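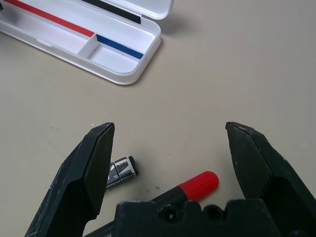
An open pencil case of white plastic, with its lid raised and a small divider in the tray.

A pencil case, also called a pencil box when it has hard walls, is a small container for pencils, pens, erasers and other writing things. The hard kind has a shallow tray and a lid, and it is used mostly by school pupils, draughtsmen and people who draw outside the home.

Construction

Most hard cases are made from two moulded parts, the tray and the lid, joined along one long side. In the cheaper models the hinge is a thin line of the same plastic, which can become white and break after many openings. Better models have a metal pin. The corners are usually rounded, so that the case does not damage the cloth of a school bag.

The inside of the tray may be left as one space or divided by short walls. A common arrangement gives a long compartment for pencils and a smaller one for the eraser and the sharpener. Small notches or tabs in the wall can hold a ruler or a removable insert. An unused pencil is longer than many people expect, and a case with a divider in the wrong place will accept only pencils which were already sharpened several times.

Coloured stripes, printed pictures and name labels are frequent decorations. On glossy plastic a paper label comes off easily, and many families write the name with a permanent pen on the bottom of the tray.

History in Coddale

In the town of Coddale, hard pencil cases were produced by the firm Soler, which before had made boxes for sewing needles. The first model, the Kirnlow, was a plain case 20 centimetres long, designed by Emiliano Peñalver. It was offered in 11 colours, but white and red were sold the most. In its best month, an August, the workshop delivered 900 cases to shops. The later Foltance model had a deeper tray and a lid that could be taken off completely. Siyabonga Nkosi, who collects school articles, has catalogued 339 cases from the town, including several with a wooden tray.

Care

Plastic cases are washed with warm water and a little soap. Graphite dust collects in the corners of the tray and beside the dividers, where an old toothbrush is useful. Marks of ink can be removed with alcohol, although this may also remove the printed decoration. The case should dry with the lid open before the pencils are put back.

See also: Pencil sharpener; Eraser; School bag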